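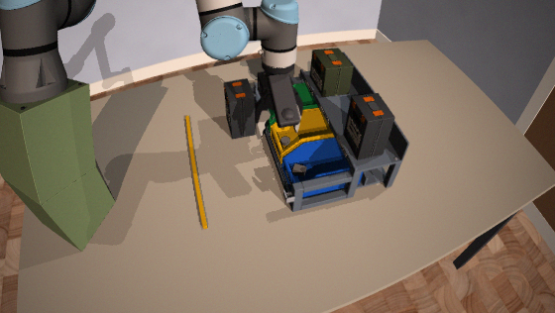
Simulated sorting table: arm on its green pedestal, gripper between the rack and a dark gray box.

Search datasets, models, docs
Go

# Joten Rack Demos

Tags: Robotics / Teleoperation / Simulation / Tabletop

Joten Rack Demos is a set of remote-controlled demonstrations for one simulated arm working at one table. A person drives the arm from a hand controller, the simulator records everything, and you get clean demos to train on. We had a great time making it and we'd love to see what you build with it!

The tasks are small on purpose. Boxes go on and off the shelf, little items go into the colored bins, and sometimes the yellow stick has to be moved out of the way first. Small doesn't mean easy, though - the bins are deep compared with the gripper, and getting a tall box to stand up straight next to another one takes a surprisingly steady hand.

## What's inside

- 1014 demonstrations across 12 tasks
- 3 rendered views per demonstration
- joint positions, gripper opening and controller input at every step
- object poses for the whole table
- a one-line instruction in plain English, such as "put the gray box on the shelf"
- a success flag, set by a script and then checked by eye

Failed attempts are in there too! They live in their own folder, `misses/`, and they don't count toward the total. If you work on recovery or error detection, start there. Lots of slips, lots of regrips, and a few very brave saves.

## How the demos were made

All of the driving was done with Farer, our remote-control tool. The operator moves the controller and the gripper follows. Squeeze the trigger to close, let go to open. Hold the side button to freeze the arm while you move your own hand back to somewhere comfortable. Those freezes are kept in the raw files and trimmed in the `train/` split.

Every operator did a warm-up before recording, and warm-up runs are not included. We asked people to work at their own pace, so you will see real differences in style. Some go straight in from the top, others come around the side of the rack. We think that variety is one of the best things about the set.

Object positions are shuffled at each reset. The rack and pedestal stay put.

## Getting started

Unpack the archive and point the loader at the top folder:

`python load.py --root joten_rack --split train`

For a quick first look, add `--limit 100`. Playback works on a laptop. Re-rendering is another story, so bring a real graphics card for that.

## Known issues

- In the bin tasks the gripper can hide the item from one view. Use a second view if you need it.
- Thin objects sometimes jitter when the gripper lets go. Fixed in the May update for new recordings, but older ones still have it.
- The markings on the boxes are too faint to read. Please don't use them as labels.

## License and sharing

Free for research and teaching. If you add tasks, send them over - we merge new ones gladly.

Related datasets
Panyasiri Drawer Demos
Cumska Two-Arm Handover
Farer Controller Logs
Joten Rack Demos: misses only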